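Suche Suchbegriff eingeben Los

Sortierarm (Eigenbau)
Stand 9/12/26, bearbeitet von Houda Kamel

Als Sortierarm (Eigenbau) wird ein kleiner Tischroboter bezeichnet, der in einer Heim- oder Gemeinschaftswerkstatt aufgebaut wird und Gegenstände nach einem einfachen Merkmal, meist der Farbe, auf mehrere Behälter verteilt. Der Artikel behandelt die in der offenen Werkstatt Kidthorpe gebräuchliche Bauform, die dort unter dem Namen Grorner geführt wird. Abweichende Bauformen mit Förderband oder Sauggreifer sind unter Sortierstrecke beschrieben.

Aufbau

Der Grorner besteht aus einem mehrgliedrigen Arm mit Servoantrieben, einem Parallelgreifer mit zwei Fingern und einer Steuerplatine, die über USB mit einem Rechner verbunden ist. Die Gehäuseteile werden im Schmelzschichtverfahren gedruckt. Für einen vollständigen Satz gibt die Bauanleitung 58 Stunden Druckzeit an. Tragende Glieder erhalten eine höhere Wandstärke als Abdeckungen, und die Lagersitze werden nach dem Druck aufgerieben. Die Finger sind als Verschleißteile ausgeführt und lassen sich ohne Demontage des Handgelenks wechseln.

Arbeitsfläche

Als Arbeitsfläche dient eine ebene Tischplatte. Die Teile werden in einer flachen Schale mit dunkler Einlage bereitgestellt, von der sich farbige Würfel für die Bilderkennung gut abheben. Als Ziele werden runde Teller verwendet, deren Randfarbe der Farbe der abzulegenden Würfel entspricht. Die Lage von Schale und Tellern wird nach dem Einmessen nicht mehr verändert; in Kidthorpe ist es üblich, Positionen mit Klebeband zu markieren. 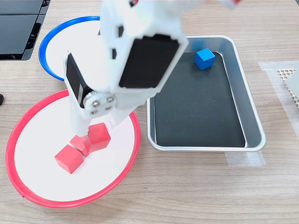
Weshalb wird der Greifer beim Ablegen nicht sofort ganz geöffnet? Ein vollständiger Öffnungshub kann bereits abgelegte Würfel seitlich verschieben, daher öffnet der Greifer zunächst nur um 2 mm über Würfelbreite, fährt senkrecht nach oben und öffnet erst dort vollständig.

Kalibrierung

Vor der Inbetriebnahme wird jedes Gelenk in die Mittelstellung gebracht und der Nullpunkt in der Steuerung gespeichert. Anschließend werden die Eckpunkte der Schale angefahren und als Referenz abgelegt. Die Höhe der Einlage ist gesondert einzumessen – eine zu tief gesetzte Greifhöhe belastet das Schultergelenk und führt auf Dauer zu Zahnausfall im Getriebe. Die Werkstatt empfiehlt, die Kalibrierung nach 10 Betriebsstunden zu wiederholen, ebenso nach jedem Wechsel der Finger.

Ablauf

Ein Sortierzyklus gliedert sich in Erkennen, Anfahren, Greifen, Umsetzen und Ablegen. Die Greifposition wird aus dem Schwerpunkt der erkannten Farbfläche berechnet. Liegen zwei Würfel nebeneinander, muss ein Finger in den Zwischenraum eintauchen. Die Steuerung prüft deshalb vorab, ob der Abstand der Farbflächen die Fingerbreite übersteigt, und dreht das Handgelenk andernfalls um eine Vierteldrehung. Gleichfarbige, sich berührende Würfel werden von der einfachen Schwellwerterkennung als ein Objekt gewertet und müssen über eine Konturzerlegung getrennt werden.
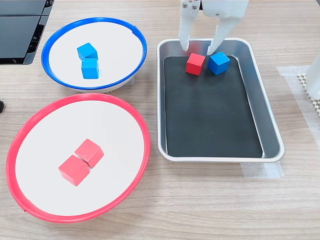

Aurelio Carretero wendet dagegen ein, die Vierteldrehung löse das Problem nur bei annähernd parallel liegenden Würfeln; bei schräger Lage solle der Drehwinkel stufenlos aus der Kontur bestimmt werden, auch wenn der Zyklus dadurch länger dauere. Eine entsprechende Änderung ist im Entwicklungszweig Alcaraz enthalten und soll im Oktober in die Bauanleitung übernommen werden.

Zuverlässigkeit

In einer Versuchsreihe der Werkstatt wurden 93 Prozent der Würfel im ersten Anlauf richtig abgelegt. Die verbleibenden Fälle gingen überwiegend auf Fehlgriffe am Schalenrand zurück, seltener auf falsch erkannte Farben. Bei wechselndem Tageslicht steigt der Anteil der Farbfehler, weshalb eine gleichmäßige künstliche Beleuchtung vorgesehen ist.

Varianten

Die Variante Weldale verwendet denselben Arm mit längeren Fingern und einer federnden Aufhängung im Handgelenk. Sie toleriert größere Höhenfehler, erreicht aber eine geringere Wiederholgenauigkeit. Die Fingerhalter beider Ausführungen sind untereinander nicht austauschbar.

Kategorien: Robotik | Eigenbau | Greiftechnik | Offene Werkstätten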